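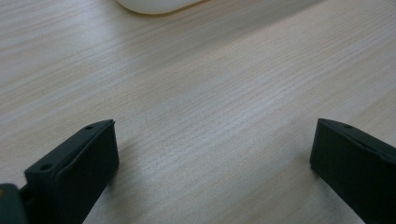
Britta Kettler

8/27/19

The club got the gripper moving again this week, after most of the summer with the hand in a box and the arm at Brandow being rewired. We are still using the black fingers with the small round holes in the top face. Lutz Lindemann wants to try a softer pair, but I would like one full set of results with these before we change anything.

The task for the fall is simple to say: find a small object on a table, close on it, lift it, set it down somewhere else. Most of my time so far has gone into the open position. If the fingers start too far apart, the close takes forever and the object gets pushed sideways by whichever one touches first. If they start too near each other, you have to be very exact on the way down, and we are not exact yet.

The table is a problem too. It has a pale wood grain, and our software likes to find edges in it that are not edges of anything. Cherry Mae Sison rewrote the filter and it is better — it still loses white objects in bright light. She has 456 pictures sorted and wants 700 before she trains it again.

The Serden meet is in January. Each team gets 3 tries per object, and a dropped object ends the try. Last year we scored low because we rushed the lift, so I have set the speed to 50 percent and asked everyone to leave it there.

Next job is the cable clip on the wrist. Dörte has the drawing and I still need to find the right screws.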